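Posted in October by Sheyla Cuadros, Bradgate site
Filed under: Support > Robot cells > Handling & safety rules

Ticket 281 – Gripper stops short when approaching open computer case
Status: closed

Reported problem: the Sinov cell halts with a force limit fault on the approach to the case tray. The limit is set to 60 N. The fault came up on 2 of the first 20 cycles after the finger change, both times close to the raised tabs.

First check was the limit itself. The operator had asked to have it raised. I refused this, as our handling rule says a contact limit stays where the risk assessment put it until the cause of the fault is known. Left at 60.

Second check was the finger screws. All present, none loose under the key. I put fresh witness marks on them, which should have been done at the finger change and was missed.

Third check was the approach path. The tray is full of stamped tabs and slots, and the path had been taught with the old, shorter fingers. I ran it again at reduced speed with the enabling switch held, stopping short of the metal to look at clearance.
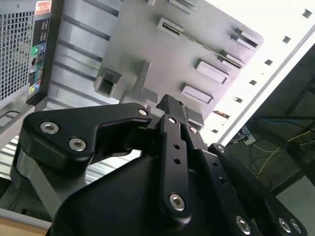 Does a finger change count as a tool change under the site rule?
Any part that alters the reach or the weight of the tool counts, so the tool centre point has to be measured again and the path proved at reduced speed before the cell goes back to auto.

Cause: the tool centre point was still the value for the old fingers. The Narden checklist has a line for it, but the line sits under "new gripper" and the fitter read that as not applying.

Fix: re-measured the tool centre point, re-taught the approach with more clearance over the tabs, saved under a new program number. Old program locked, not deleted. Ran 20 cycles at reduced speed, then 20 in auto. No faults.

Still open, moved to a separate ticket: Simões to reword the checklist line so it covers fingers and brackets as well – and to add a box for witness marks.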